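**Ticket 221: whiteboard ghosting, and the board won't sit straight**

Status: open (sort of)
Opened: 19 February 2018

Okay, so this is my running log on the little Predstead whiteboard, the one with the thin black frame. Two complaints. First, old writing leaves a gray shadow behind after you wipe it. Second, it leans. I'm putting both in one ticket, and if facilities wants to split them, go ahead!

**What I tried first**

Dry eraser, the plain felt one. It took off the fresh ink fine, but last week's seating list was still there if you caught it at an angle. I went over it again with more muscle and mostly gave myself a sore wrist.

Then I tried the Sakis spray, two squirts and a paper towel. Way better! The ghosting on the left half went away almost completely. The right half is stubborn, and I have a theory about that, which is that somebody used the Rellum markers on it. Those are sold for glass (it says so on the box, in tiny letters) and they do not like coming off a painted surface. I pulled the Rellums out of the marker cup and put them in the drawer under the printer. Please leave them in the drawer.

**Test marks**

My test is pretty basic. Draw something small with the blue marker, let it sit 5 minutes, wipe, look. Then do it again and let it sit 50 minutes. The short one wiped clean on both halves. The long one left a faint line on the right half only, so whatever is wrong is over there and the blue marker is off the hook.

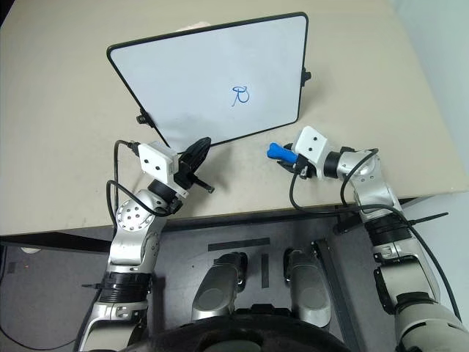 The leaning is the part that bugs me more, to be truthful. I had the board on the wall rail before, but the rail is 148 cm off the floor and half of us were writing with our arms over our heads, so I moved it down to the table and stood it up with the black clamps. They hold it up, no complaint there, but you can see the left side sits lower than the right, and the clamps aren't at the same height either, with one down at the lower left and the other up near the top right corner. So that's my first suspect. The blue squiggle near the middle is a handy thing to sight against when I'm nudging a side up, so please don't wipe it yet. Oh, and the tabletop could use a wipe too, it's kind of dusty and scuffed, and I don't love clamping onto grit.

**Next steps**

- Wipe the table and let it dry before anything gets clamped again
- Move the right clamp down to match the left one
- Push on the board with an eraser, top and bottom, and see if it tips
- Another round of Sakis on the right half, this time left on for a few minutes

If the clamps still won't behave I'd like to order the Hägglund tabletop easel. It has a lip along the bottom, so the frame would just rest on it and there'd be nothing to line up. I put in for one back in August and never heard anything, so maybe that request can get attached to this ticket?

Leaving this open until I've redone the long marker test. I'm in tomorrow morning and will add the result underneath.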